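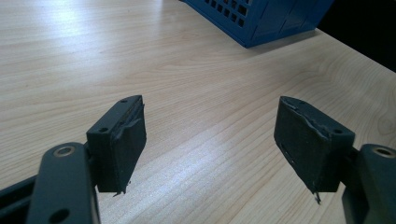
Figure 5. Light-coloured tabletop with straight grain and glare at the upper left.

Section 5: Positioning and Levelling the Table

5.1 Before you begin

This section applies to the Herko fixed-leg table and the Herko extension table. It assumes that the legs have been attached and the corner bolts tightened as set out in Section 4. If the table was delivered assembled, check the corner bolts before continuing.

You will need:
the 13 mm spanner supplied in the hardware bag
a spirit level
a tape measure
felt pads (optional, for timber and vinyl floors)

Caution: The table must be moved by two adults. Lift by the side rails. Do not lift by the edge of the top, and do not drag the table on its feet, as sideways load can bend the levelling bolts.

5.2 Choosing a position

1. Select a location at least 600 mm from any heater, wood stove or reverse-cycle air conditioner outlet.

2. Check how daylight falls across the intended position. Prolonged direct sun will alter the colour of the finish, and a satin surface facing a large window will show glare for part of the day. Turning the table a quarter turn, or fitting a sheer blind, generally reduces both effects.

3. Allow 900 mm behind each seating position so that chairs can be drawn back. For the extension table, measure with the leaf fitted.

4. Confirm that the floor is sound. On suspended timber floors, place the legs over joists where practicable.

Note: Minor differences in grain and figure between one part of the top and another are characteristic of the material and are not covered by the warranty. Colour will even out to some degree during the first year of use. Leave the extension leaf in place for several days each month during this period so that it ages with the rest of the top.

5.3 Levelling

Each leg is fitted with an adjustable foot. Turning the foot clockwise, viewed from below, shortens the leg; turning it anticlockwise extends it. The maximum safe extension is 20 mm.

1. Wind all feet fully in.

2. Place the spirit level along the centre of the top, parallel to the long side. Note which end is low.

3. With a second person lifting the rail slightly, extend both feet at the low end by equal amounts until the bubble is centred.

4. Turn the level across the top and repeat for the short side.

5. Press down firmly on each corner in turn. If the table rocks, extend the foot that is clear of the floor until it makes contact. Recheck the level in both directions.

6. Hold each foot still and tighten its lock nut against the leg plate with the spanner. Do not overtighten.

Caution: Keep hands clear of the underside of the feet while the table is being lowered.

If the table cannot be levelled within the 20 mm limit, use a packing plate under the affected leg. Packing plates are sold under part number 3000 through Gomero service centres. Folded cardboard and timber offcuts compress over time and must not be used.

5.4 Fitting felt pads

Felt pads may be fitted once levelling is complete. Wipe the base of each foot with a dry cloth, peel the backing from the pad and press for ten seconds. Fit pads to all feet or to none - a mixed set will undo the adjustment made in 5.3. Replace pads when they become flattened or gritty.

5.5 First clean

Wipe the top with a soft cloth dampened in lukewarm water, working in the direction of the grain, and dry it at once. Do not use methylated spirits, cream cleansers or silicone polish. Zarari surface cleaner is suitable for all Herko finishes and should be applied to the cloth, never directly to the table.

Wait 24 hours after the first clean before placing rubber-backed mats or vinyl cloths on the surface.

5.6 Periodic checks

Check the level again after one month and then every December, or whenever the table is moved. Lock nuts should be inspected at the same time. Record each check on the service card inside the back cover.

Section revised December 11, 2022. Approved for issue: Lâm Bùi, Technical Publications.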